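Thin dark line in gray surface, is it a crack or a seam?
Home Help > Kitchens > Counters and surfaces

Zarmeena Kiani
Hi all, first time posting, so sorry if this is in the wrong section. We moved into a rental in Nonmont in November and the kitchen has these flat gray surfaces that I kind of loved at the viewing. Smooth, no pattern, easy to wipe. Then on Saturday I was cleaning up after making a truly ridiculous amount of dumplings and I noticed a thin dark line running through one of them at an angle. I swear I'd never seen it before, but I'd also never had my nose that close to it!

I've tried a damp cloth, dish soap and a bit of baking soda paste. The line is still there. My sister says it's a crack and I should call the landlord right now before he says we did it. My husband says it's where two pieces meet and I should go to bed. I don't want to pay for something we didn't break, but I also don't want to be the tenant who calls about nothing.

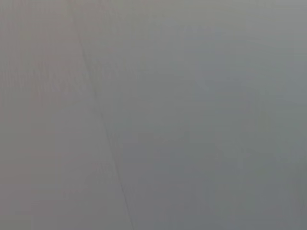
My big worry is the deposit, which was 900 and is not money we can just wave goodbye to. The lease says we have to report damage within 30 days of moving in and we're already past that. If it were a plain straight line I'd go with my husband, but it bends a little as it goes, and the color isn't quite the same on both sides, sort of a warm beige gray on the left and a cooler gray on the right. Does a seam do that? Or is one side stained? Would love to hear from anyone who's had this.

Kyung-hwa Bae
Looks like a seam to me. Call your landlord anyway.

Elibariki Barasa
I put in counters for a small outfit called Oltitik for a good while, so I've looked at a lot of lines like this one. I can't tell you for sure from a picture that soft, and I'd be careful of anyone who says they can. But two slightly different grays meeting at a line would make me think of two pieces before I thought of a crack. Sheets from different batches don't always match, and a crack through a single sheet normally has the same color on both sides. Light can fool you though - look at it in the morning and again with a lamp on the other side of the room, and see if the beige side is still beige.

The angle is the part that bugs me a little. Most seams I've done run straight front to back, or on the diagonal if it's a corner where two runs meet. So where is it? If it's at a corner, I'd relax.

Then do the fingernail test. Close your eyes and drag a nail slowly across the line, in a few spots. A good seam is nearly flat, and you might feel a tiny dip that's the same all the way along. A crack tends to catch more in some places than others, and one side may sit a hair higher. Also get underneath with a flashlight if you can open a cabinet there. If there's a joint, you may see it from below.

Whatever you find, please stop with the baking soda. It can dull a smooth finish, and if that line is open at all you're packing paste into it. Keep water off it too. No puddles, no wet dish towel left sitting overnight.

Ju-won Ki
Had the same thing in my old place! It was caulk that had gone dark, and the handyman redid it in 10 minutes. I used the Sotton gray stuff after that when it came back, worked fine. Might not be your problem but worth a look.

About the 30 days - I'd still send an email tonight with the photo and one from farther back so he can see where it is. Just say "noticed this, wanted you to know." I did that over a bathroom tile and was really glad I had it in writing when we moved out.

Zarmeena Kiani
Thank you everybody!! It IS near the corner by the stove. Did the nail test and I feel a very small dip, pretty even I think? Haven't been able to look underneath because that cabinet is stuffed with pots. Email is going out after dinner.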